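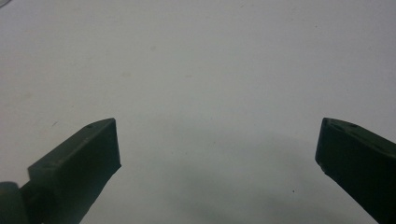
White tables, a reader wrote in last Tuesday, are for people who eat standing up at the sink. She has owned one for 14 months and would like it known that she was warned.

I have some sympathy. Ours is a Nistetti, bought for £919 in a month of unusual optimism, and described in the Marar catalogue as "quiet". It has never been quiet. It mentions every cup of tea. Turmeric it announces to the whole street.

White is a difficult thing to own because it isn't really a colour you can have. In the shop it was white. At home, at breakfast, it goes faintly green, and by four in the afternoon one half has gone the grey of a school shirt. I moved the lamp. I changed the bulb. The grey moved to the other half.

Then there are the patches. A white top goes beige the way a paperback does, so slowly that you blame your eyes. You only find out when you lift the fruit bowl and there is a neat disc of how it used to look.

The advice is plentiful and doesn't agree with itself. Bicarbonate paste, left for an hour, then a soft cloth. Never bicarbonate. A melamine sponge, used gently, though it can dull a shiny finish and leave you with a clean patch to match the dirty one. I tried all of these on the underside first, like a sensible person, and learned that the underside was spotless.

What I do now is wipe it with warm water and a drop of washing-up liquid, dry it straight away, and buy coasters. We have the cork ones from Zakiria. They leave crumbs.

Home > Kitchen & Table > Features

Comments (3)

tealeaf132: Oilcloth. You're welcome.

Mrs P: We had the Nistetti in oak. You can't see a thing on it, which worries me more.

downthelane: Does the fruit bowl trick work in reverse? Asking before I move mine.

Related
The Javier bench: five people, one cushion
Can you iron a tablecloth on the table?
In praise of brown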